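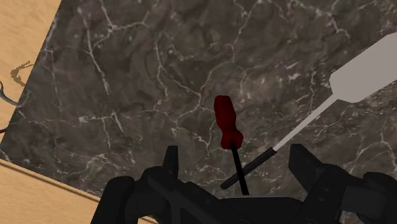
Sealing a dark marble worktop: is it worth it?

Search the forum Enter keywords Go
26 January 2022, posted by jcondori
Print this thread | E-mail to a friend

jcondori: We're having a dark marble with white veins next to a light wood worktop. The yard in Drutmont wants 92 pounds extra to seal it. Has anyone done it themselves? I can get a litre of Hidia sealer for 20.

pastrybench: Do it yourself. Wipe on, leave it for as long as the tin says, buff off. Mine gets done every February.

K. Quansah: I'd leave it bare. Sealer slows down oil but it won't stop lemon juice or vinegar dulling the polish. I fitted kitchens in Dravevden for years and most complaints were etching, and most of those tops had been sealed.

pastrybench: Nobody said it stops acid. Red wine and turmeric are what I worry about.

K. Quansah: Fair enough. Then test it first. Put a few drops of water on an offcut and see if it darkens after ten minutes. If it doesn't, save your money.

millrow: More bothered about the join with the wood, myself. Ours opened up the first winter. Use a flexible sealant there, not grout.

jcondori: Thanks all. The yard is keeping me an offcut, so I'll try the water test. Kwabena, would you oil the wood before or after the stone goes in?

K. Quansah: Before, and do the end grain twice.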